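potgate-drabs

A word list of dull colors, with the names people use for them at home. Not paint names, not crayon names, just what somebody says when you point at an old sofa and ask what color it is.

I started this because I was cataloging my grandmother's yarn stash and ran out of words somewhere in the browns. There are lovely long lists out there for reds and blues, and then you get to the muddy end and it's "taupe" forever. So I began writing down what people told me, and it got out of hand (in a good way, I think!).

What's in it

drabs.csv has 720 rows. Each one has a name, a hex value, a family (green, brown, gray, yellowish, "other"), and a notes column that I filled in when I felt like it. names_raw.txt is the messy file it came from, about 2,000 lines, with spelling left as I got it. "Grey" and "gray" are both in there. I only tidied them in the csv.

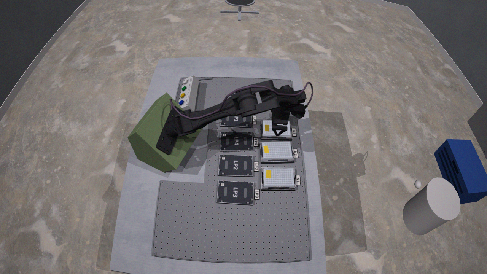

The green family is the one I fought with most, and it has the most duplicates. "Olive," "army," "pickle," "old canteen" and "pea soup" all landed within a hair of each other, and I kept every one of them. The trouble is shading. Take the olive-green block under that black arm: it's one green, but the upper left side is clearly lighter than the faces on the right and along the bottom, and if I asked people about each side separately I'd get two different names back. So the hex in the file is always for the color in flat, even light, and I left shadows out of it.

How the names were matched

I printed swatches at 30 to a sheet and asked people to write the first word that came to mind. If they crossed something out, I kept what they ended up with. A name needed at least two people to get into the csv, except for the Nandalness wool names, which I love too much to drop. Those are marked "wool" in the notes.

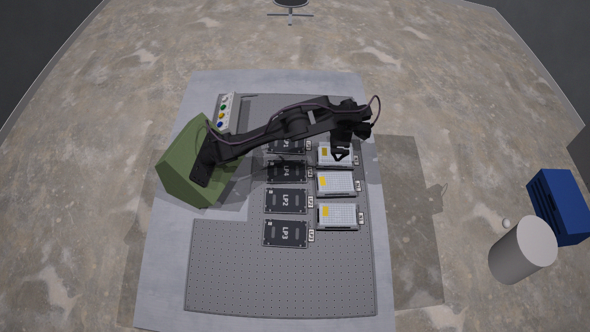

Grays are still a bit thin. I have plenty of "ash" and "dishwater," but hardly anything for the mixed ones, the grays with brown floating around in them, and I'm not sure one hex value per name is even fair there. I tried giving those rows a second hex in September and took it out again because it broke my own sorting script. Maybe next time, in its own file.

Known problems

Everything came off one inkjet printer, and it leans pink. I corrected by eye. Also, 7 rows have no family yet, and "other" is mostly things I couldn't decide on late at night. Please don't use this to match real paint!

Using it

Do what you like with it, credit is nice. If you have a word for the color of wet cardboard, open an issue, I'd love to have it.

Last updated October 14, 2023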